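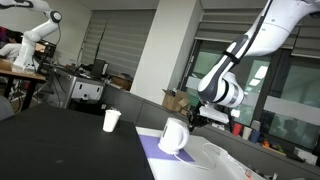
Notes from the Kettle Bench
by Bindu Acharya

Hello again from the second floor! Last time I promised I'd write up what the data collection group has been doing all spring, and Fergal Egan has reminded me of that promise in the hallway enough times that I'm finally sitting down to do it.

So, kettles. We're building up a set of examples for the Perden model, and the task we've been on since April is "pick up the kettle, pour into the cup, put the kettle back." You drive the arm yourself from the leader handles, it records every joint and every camera view, and what you end up with is one episode. Do that enough times, with enough small differences, and the model has something to learn from. I've been telling my mother I make tea for a living and she's stopped asking follow-up questions.

The target for each shift is 20 good episodes. When I started I thought that was a bit low (each one takes under a minute!) and then I had my first shift and got 13. The driving is only part of it. You set everything up, you do the run, you watch it back, you decide if it's a keeper, you move things for the next one, and somewhere in there you notice you've had the gripper closed on the handle at a funny angle for the last three tries and have to decide what to do about that.

Which brings me to the big argument of the month: what counts as a good example? Hanyu Xiao is on the training side and wants us to keep the wobbly ones. If I reach for the handle, miss it a little, back off and come in again, Hanyu says that's gold, because the model needs to see how you get out of trouble. Idalina Mendes, who trained most of us on the handles, would like the wobbly ones in a separate folder with a label on them. I was on Idalina's side until we got the first Perden model back from training. It went for the kettle beautifully, closed the fingers a little short of the handle, and then carried on and poured nothing, very smoothly, over the cup. It had no idea anything was wrong! We'd never shown it a miss. So now we keep them, and they get a label too, and everybody's fairly happy.

The other thing I've gotten much better at is moving stuff. For the first batch I put the kettle back in pretty much the same spot every time without thinking about it, handle pointing the same way, like you would at home. Deolinda Antunes plotted all the start positions and showed me a blob the size of a cookie. I was mortified. These days I turn the kettle a bit between runs, slide the cup somewhere else, sometimes bring it in close and sometimes leave it way over on the black table so the arm has to stretch for it. Paper cups, by the way, are harder than they look. They're so light that the kettle only has to brush the rim and off they go. Keep a sleeve of spares near you.

A few things for anyone signing up for a shift:

We run every one of these dry. No water in the kettle, ever, and leave it switched off at the wall. The pour is the motion only, for now. Wet runs are on Deolinda's list but we need a different bench for that.

Watch the cord. It likes to creep into the path of the arm, and if it catches on something the kettle will tug sideways and you'll feel pretty silly. Do leave it in view though, don't tape it out of the way. Real kettles in real kitchens have cords, and Cunha (our friendly pilot site) has asked for exactly that.

Check the wrist camera before your first run. I lost 15 episodes to a bumped mount that had me recording a lovely close-up of tabletop. Fifteen! Look at the preview, then look at it again after lunch.

Slow down when you let go. Most of my rejected runs are fine right up to the last second, where I open the fingers too early and the kettle drops that last little bit onto the mat.

And talk to the person on the other arm, please. You don't need to be chatty about it, just say when you're starting and when you're done, so you aren't both homing at once.

What's next: the kettle set closes at the end of the month and goes over to Gasedley, where they'll train on it alongside the drawer and towel sets from the other group. Hanyu will be trying the new Billier handles with us before then, and I've had one go on them already. They're lighter, and my thumb didn't hurt afterward, so I'm all for it. If you'd like a slot, the sign-up sheet is on the shared drive under "bench shifts." Mornings fill up first, but there's nearly always something open after 3. Idalina will sit with you for your first session, and she's very patient (I tested this thoroughly).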